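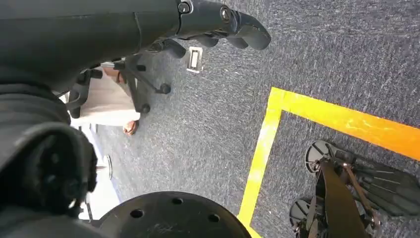
Notes on The Ferry at Skirnham: Sound, Silence and the Second Hour

Posted July 3, 2025
Filed under: Film discussion, Drama

The Ferry at Skirnham is the second feature directed by Elmarie Rampersad, and it was screened last week at the Hebden as part of the summer program. I had previously seen it in April on a borrowed disc. The present notes concern the larger viewing and revise several opinions I expressed on this site after the first.

The plot may be stated briefly. Ada (Efua Mensah) returns to the harbor town of Skirnham to settle her father's accounts and finds that his ferry license has been transferred to a former employee, Corrie (Yaw Owusu). She contests the transfer. The hearing is postponed twice, and during the delay she begins working on the boat as a deckhand under the man she intends to remove from it. Readers who prefer not to know the outcome of the hearing should stop before the last section.

The Use of Sound

There is no music for the first 29 minutes. On a small television I took this for a shortage of money. In a theater of 200 seats the effect is considerably different, as the engine of the ferry is mixed low and continues beneath nearly every conversation on board. When Ada goes ashore, it stops, and her scenes in the town seem exposed by comparison. The score by Yayra Dogbe, when it does arrive, consists of a single accordion figure that is repeated with small changes. I would have welcomed less of it in the kitchen scenes, where the dialogue is sufficient.

The Performances

Ms. Mensah is required to be disagreeable for most of the picture, and she does not soften the part. Her reading of the letter from the licensing office is particularly fine. Mr. Owusu has fewer lines and a more difficult task, and I now withdraw my earlier remark that he was miscast. Raelene Baxter appears in two scenes as the clerk, Mrs. Pasell, and is very funny in the first of them.

The Subtitles

The print carried subtitles for the harbor dialect. They are accurate as far as I am able to judge, but they translate the word "lease" and the word "loan" identically, and the quarrel on the slipway depends on the difference.

The Ending

Ada wins the hearing and does not collect the license. The final shot, lasting 13 seconds by my watch, shows the ticket window with its shutter half raised. I remain unconvinced by it. The preceding scene, in which Corrie teaches her to bring the boat in against the tide, had already settled the matter between them.

The film will be shown once more at the Hebden before moving to Jirkutstead. Comments are open below, and corrections regarding the dialect would be especially appreciated.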